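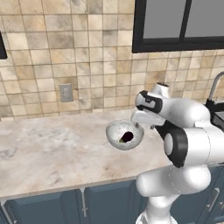
# Recording Demonstrations by Remote Control in the Simulated Kitchen

Version of Oct 9, 2023. Applies to all operators at the Flisgate site.

This page explains how to record a usable demonstration with the hand controller in the Dromar kitchen. It is written for operators who have finished the safety briefing and have a Clikar account. Operators who guide the physical arm by hand should follow the separate page on kinesthetic teaching, as the controls and the review rules are different.

A demonstration is one complete performance of one task, driven by a person from start to finish. The training team uses the recorded motion of the arm together with the camera views. Small habits of the operator are therefore carried into the data -- including hesitations, needless detours, and corrections made at the last moment.

## Before you begin

1. Sign in to Clikar and open the task sheet assigned to you. Read the instruction line aloud once. The demonstration must match that line and nothing more.
2. Load the kitchen and select the starting layout named on the sheet. Do not move objects by hand in the editor.
3. Put on the controller strap and hold the controller at rest for a few seconds until the status light in the operator panel turns green.
4. Check that both the room view and the wrist view are live. If either view is frozen, reload the layout.
5. Set the motion scale. New operators start at the lowest setting and stay there until their first batch has been accepted.

Warm-up motion is not recorded. Operators are encouraged to spend a short time moving the arm freely before the first attempt of a session.

## Driving the arm

Press and hold the clutch button to connect your hand to the arm. While the clutch is held, the gripper follows the controller. When it is released, the arm stays where it is and you may return your hand to a comfortable position. Use the clutch freely during long reaches. It is better to stop and re-center your hand than to finish a movement with your elbow locked.

Plan the approach from above wherever the task allows it. Bring the gripper over the target at a safe height, correct the rotation of the wrist, and then descend in one steady motion. Operators who rotate and descend together tend to strike the rim of a bowl or the edge of the counter.

For an object that lies inside a bowl, such as the eggplant, the following order is recommended:

1. Move until the fingers are above the bowl and clear of its rim.
2. Turn the wrist so that the fingers will close across the narrow side of the object.
3. Lower the gripper until the fingertips pass the widest part of the object.
4. Close with a single press of the trigger and pause briefly.
5. Lift straight up. Begin sideways travel only after the object has cleared the rim.

For a small upright object on the counter, approach from the side at a low height with the fingers level. Keep the other arm joints well away from the wall. The elbow is easy to forget when attention is fixed on the gripper. 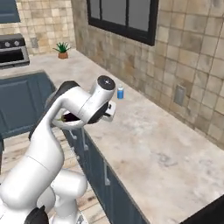 Sideways travel should follow a path that a careful person would choose. Do not pass one object over another if there is free counter to either side. When the destination is reached, lower the object until it is supported, open the fingers, and withdraw along the same line you used to approach. The recording should not be stopped until the gripper has withdrawn.

## Using the wrist view

The room view is best for large movements. For the last part of any reach, operators should change to the wrist view, where the fingers can be judged directly against the target. Switching is done with the thumb button and does not interrupt the recording.

The wrist view takes some practice. It turns with the hand, so a level surface may look steeply tilted, and large flat areas may leave few features to steer by. If you lose your sense of direction, release the clutch, return to the room view, and find the arm again before continuing. Searching with the arm while the clutch is held produces wandering motion that reviewers will reject.

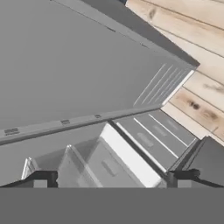 When the fingers are open on either side of the target, check that the target is centered between them before moving forward. If it is nearer to one finger, shift the gripper first. Closing off-center pushes the object aside, and the recovery that follows is seldom clean enough to keep.

## Saving, repeating and discarding

Press Stop once the arm has withdrawn. Clikar will play the demonstration back at double speed. Watch all of it, and then select one of the following:

- **Keep** -- the task was completed and the motion was smooth.
- **Keep with note** -- the task was completed after a visible correction. State the correction in a few words.
- **Discard** -- the task was not completed, the wrong object was touched, or the layout was disturbed.

Discarding carries no penalty. A session normally consists of four accepted demonstrations for each layout, followed by a rest period away from the screen.

The Cha task set holds 2534 accepted demonstrations at present, of which 966 were recorded after the revised motion scale was introduced in April. Please do not copy the style of the older recordings, many of which were made at a higher speed than is now allowed.

## Common faults

**The arm lags behind the hand.** Release the clutch, wait for the arm to settle, and lower the motion scale by one step.

**The gripper jumps when the clutch is pressed.** The controller has lost tracking. Stop, discard the attempt, and repeat step 3 of the preparation.

**The object slips during the lift.** The fingers were probably closed too high. Lower the gripper further on the next attempt -- a second squeeze in mid-air is not acceptable.

**Playback ends early.** Recordings are limited to 2000 steps. Long pauses count toward this limit, so release the trigger and the clutch only when you need to.

Faults that persist after a reload should be entered in the Flisgate log with the layout name and the attempt number.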